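4 min read · 16 comments · 2 shares

Demonstration collection (robot learning)

Demonstration collection is the job of gathering examples that a robot can learn from. Somebody steers an arm through a task, the computer saves what the cameras saw and how the joints moved, and then you do it again with everything shifted a bit. I've been doing this for a good while now, mostly kitchen tasks, so forgive me if this entry leans toward knives and countertops!

One run from start to finish is usually called an episode. Our kitchen set at Naneck holds 2720 of them, all made in simulation, and each one stores the view from the wrist camera, the arm's joint positions, how far the gripper is open, and a short line of text saying what the task was. People forget the text line (I certainly did, early on) and then spend April typing it in by hand.

Simulated collection

Working in a simulator means you can swap the counter, move the light and reset the whole kitchen with one key. We use a package called Vustex for this. Knives are a nice test, too: a blade is narrow, it's bright on one edge and dull on the face, and on a busy stone pattern the shadows can be easier to spot than the thing that casts them. A learning system has to cope with all of that from the wrist view.
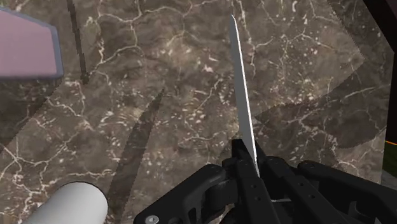 Entry by Seraina Trummer
Checked by Ingeborg Hämmerli

With the blade pointing up out of the jaws like that, the grip hides its base completely, so the picture alone won't tell the model how deep the hold is. The finger readings have to fill that in. Dark veined marble is one of my favorite counters to collect on, by the way, with all those pale lines running every which way – it's a pest for anything that hunts for edges.

Variety and sorting

A set of near-identical runs teaches very little. For each task we keep a list of 16 starting layouts, and the operator works through them before repeating any. Ingeborg likes to keep the clumsy runs where the operator fumbles and recovers, and I've come around to her view, though we tag them separately.

Runs where the object clips through the counter get thrown out. So do the ones with long pauses at the start (coffee, usually).

See also: Hollenstein layout list; Ledutau episode format; teleoperation

Contact | © Naneck | Back to top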